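Towel Drive Tops Its Goal, and the Folding Is Under Way

Mar 6, 2021

The Drismont neighborhood towel drive has brought in 400 towels, double the 200 that organizer Salamatu Dankwa set out to collect, and the laundry room at the Adjei Center has been a wonderfully busy place ever since!

Bath towels, hand towels and washcloths all came in, many of them from families on the blocks closest to the center. Everything gets washed, dried and checked for holes before it goes to the folding table. The folded stacks will be shared between the Plutby Street shelter and the center's own shower program, which reopens this spring.

"I thought 200 was ambitious," Dankwa said. "Then the bags kept coming in, and people were asking if we wanted more. Of course we did!"

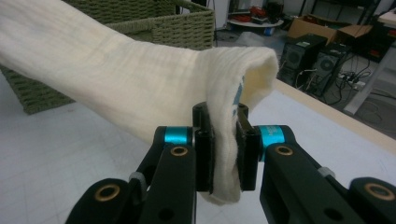

Folding has its own house rules. Bath towels go in half the long way and then in 3 so they fit the shelter's narrow shelves - hand towels are simply rolled. Évan Marty, who runs the evening shift, likes the rounded edge facing out, which makes it easy to pull a towel from the stack without dragging the next one along.

"You get fast at it," Marty said. "And a full shelf of clean towels is a great thing to look at when you're done."

Towels that are too worn to hand out will be cut up for cleaning rags. The center is still happy to take washcloths, which are running a little short, and donors can leave them in the bin by the side door any time the building is open. A second drive, this one for twin sheets and pillowcases, is planned for August.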